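Home | Essays | Kitchen & Laundry | Archive | About

Filed under: Small Household Pleasures

In Praise of the Bottle That Lasts a Month

July 5, 2025

I love a package that makes me a promise I can check. Most of what I bring home is covered with words like "fresh" and "power" and "new," and I have no way of arguing with any of them. But put a length of time on the label and I'm hooked! Now we have a deal, you and I, and there's a calendar on the wall to settle it.

My own conversion came last October, with a jug of dish soap from Reisinger, the discount store out past the rail yard. The back said it would do 144 sinks of dishes. I wash up by hand, twice a day when people are over, and I started making pencil marks inside the cabinet door (I know, I know). I got to 120-something before I lost my place, and I have rarely had so much fun with a household product. I knew what I was using, maybe for the first time. My squeeze got shorter. I stopped treating the jug like a fire hose.

So I'd like to see far more of this, and I'd like it printed big. "800 ml" tells me how heavy the bag will be on the walk home. "A month" tells me when to go shopping again, and it tells me so in a unit I already live by — rent, the phone bill, the bus pass. I'd even take it over a count of uses, fond as I am of my pencil marks.

The orange bottle with the peeling label has it exactly right. In white on a red band it says 1瓶可用1整月: one bottle can be used for a whole month. The paper is torn ragged along that side and a good deal of the artwork is scuffed, and the one line I'd want to keep is still perfectly readable.
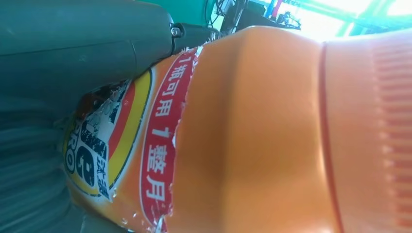 A whole month for how many people, though? One reader, writing in after I raised this in the newsletter, pointed out that a month for a couple is a week and a half for a house with three teenagers, and that she'd take plain volume any day and do the division herself. Her family goes through a Flurov refill in 20 days flat, whatever the pouch claims.

It's a fair complaint and I've chewed on it. I still think she's making my case for me! She knows it's 20 days because the pouch gave her something to measure against. A wrong month is useful once you've caught it being wrong; you learn your own number, and from then on you're hard to fool. Pleltitz used to print a little row of boxes on its powder cartons, one per week, so you could check them off as you went. I thought that was wonderful and I was sorry when the cartons changed.

What I can't get excited about is the giant number. Rodus sells a tub of cleaning tablets good for over 4,000 wipes, and my brain simply slides off it. What's a wipe? Who has that many counters? Give me a month, or a week, or "until the kids go back to school," and let me see how close I come.

And please, put it where it'll survive a wet shelf and a lot of thumbs.

Print this essay | E-mail this essay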